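Putstead's White Table Gets a Second Coat and a Rule About Pens

PUTSTEAD, 10 September 2019 -- The big white worktable at the Horrocks Street repair room is open for business again after being closed for six days, and the first thing anyone wanted to know was whether they could put a coffee on it.

They can't. There is a shelf for that now.

The table arrived in May, when the repair room moved out of the old feed store and into the two front rooms of the Horrocks building. It replaced a brown workbench that had been sanded, burned, drilled and glued for so long that people had stopped trying to guess what it was made of. The bench was ugly and everyone loved it. It also swallowed screws. Anyone fixing a pair of glasses on it could expect to spend most of an evening on the floor with a flashlight.

"You'd drop a screw and it was gone," said Hye-jin Son, who runs the room. "It hadn't rolled anywhere. It was right in front of you and you couldn't see it, because the bench was the same color as everything that ever fell on it."

So Son ordered white. The new table came from Damov, a shop two towns over that mostly builds counters for bakeries, and it cost $2,589 with delivery, a figure that has been repeated around Putstead with the kind of awe normally saved for property taxes. For the money, the room got a long flat top in a finish called Nuritent, along with a sheet of care instructions longer than the warranty.

It worked very well on screws. A watch spring can be spotted on it from the doorway. Unfortunately so can pencil, boot polish, bicycle grease, the ring from the bottom of a paint can and the outline of whatever was being repaired the day before. By the end of July the tabletop had a fairly complete record of the summer on it, including somebody's phone number in ballpoint.

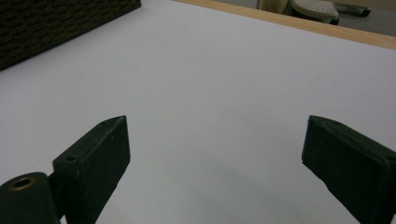 Son tried dish soap, then baking soda, then a bottle of something from under the sink that took off the phone number and a patch of the shine with it. That was when she called Damov. A man came out, looked at the dull patch for a while, and asked who had done it. The answer he got was that it had been like that when they came in.

The fix was a light sanding and a second coat of Nuritent, with five days to cure and one more because it rained. Repairs carried on in the meantime on a folding card table in the back room. Regulars describe this period as difficult. A toaster was taken apart on the card table and put back together on the windowsill, and a sewing machine was sent home to wait.

The new rules are taped up by the light switch. Pens stay in the cup. Anything with oil in it goes on a mat, and the mats are in the drawer. Hot irons get a stand. Nobody is to use the bottle from under the sink, which has in any case been moved. There is also a line asking people to wipe the surface down with a damp cloth before they leave, and under it, in different handwriting, "both sides."

Opinion in town is split. A few of the older hands say a workbench that has to be looked after isn't a workbench, and that they spend more time now laying out mats than fixing lamps. One has been bringing his own plank. The people who mend jewelry and hearing aids are firmly on the other side and would like the walls painted white as well.

Son says she has no plans for the walls. She does admit to checking the table first thing every morning, crouching a little at one end to see it against the light from the window. She found a thumbprint last week and says she knows whose it is.

As for the old bench, it was offered free to anyone who could carry it, and it has ended up in a garage on the north side of town, where it is holding up a boat motor. Its new owner reports that while dragging it in he shook loose a good handful of small screws, three springs and a nose pad, and would be happy to return them to anyone who can describe theirs.

The repair room is open from noon until the lights go off. Bring the broken thing, any pieces that came off it, and a drink with a lid. The shelf is on the left as you come in.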